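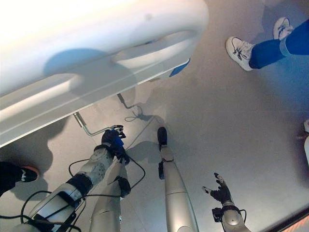 Humanoid at the big white housing, left hand by the bent rod, people's shoes at both sides

How close can people stand to a humanoid while it handles something large?

We run a small demo and test floor at Skendthorpe. In October our safety paperwork gets reviewed, and I have been asked to write the house rules for the humanoid. My trouble is that the rules I have been handed came from two places and they don't agree.

One set is from the integrator, Jarnen. It says everyone stays outside a marked line whenever the arms are powered. The other is our own practice, which is that people stand close, in ordinary shoes, and help with the big part if it needs helping. Everyone tells me this is fine because the robot moves slowly. I'm not convinced. Slow compared to what? And who measured it?

Jarnen's sheet gives a hand speed limit of 300 millimeters per second with people nearby and 500 with the line clear. I asked where those numbers came from and got a link to a brochure.

So: is there a proper rule for distance, and do loose cables count as part of the hazard or are they just housekeeping?

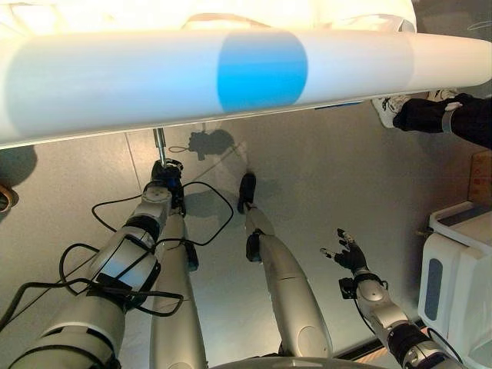

White tube with the blue band, rod held from below, helper's arm at right

The part is long enough that someone at one end is easily inside the reach of whatever the robot does at the other. That bothers me more than the hands do.

Posted by Ginevra Benedetti

Joni Leinonen

There is no single distance that will save you, and I would be suspicious of anyone who sells you one. You work it out from how fast the thing can move, how long it takes to stop, and how far it travels while stopping. Then you add whatever it is holding, which people forget. If it has a rod in its hand and the rod is under a tube, the tube counts too.

Legs make it worse. On a fixed arm, cutting the power gives you something that stays where it is, if the brakes are good. Cut the power on a machine that is balancing and it may simply come down. Ask Jarnen in writing what happens to the legs on an emergency stop and what happens to the load. If they answer with the word "safe" and no stopping distance, send it back.

Your speed numbers may be fine or may be useless. A limit typed into a settings page is a wish until you know what enforces it. Is it a safety-rated function or just the motion software being polite? We had a machine at Plodimmont with a limit on paper, and when we finally timed the wrist it was doing 405 against a limit of 300. The supplier's first reply was that we had measured wrong. The second reply was a firmware update.

On cables, yes, I would put them in the risk assessment. Loops near a moving wrist can snag, and a loop on the floor can catch a foot, human or otherwise. Route them along the limb, leave enough slack for full travel and no more, and check them before power goes on.

What I would write for house rules:

Nobody within reach of the robot or the part while the arms are powered, unless the task has its own written assessment.
One person holds the stop and does nothing else. If that person is also steadying the part, you don't have a stop person.
Closed shoes at minimum. Toe protection if the part could hurt a foot when it drops, so weigh it.
If a helper has to touch the part, the robot is in a stopped state first, and somebody says so out loud.

The last one will annoy everybody. Keep it anyway.

Nuchit

We just taped a line 1,000 mm out and told people to stay behind it. Works fine, never had a problem.

Joni Leinonen

@Nuchit 1,000 from what? The feet, the fingertips, or the end of whatever it's carrying? "Never had a problem" is what people write on the form the month before they have one.

Ginevra Benedetti

Thanks, Joni. I have asked Jarnen about the legs and the load. So far they have sent me the brochure again, this time as an attachment. I'm writing the stop person rule in tonight and leaving the distance blank until I get a stopping figure I can check – probably with our own timer.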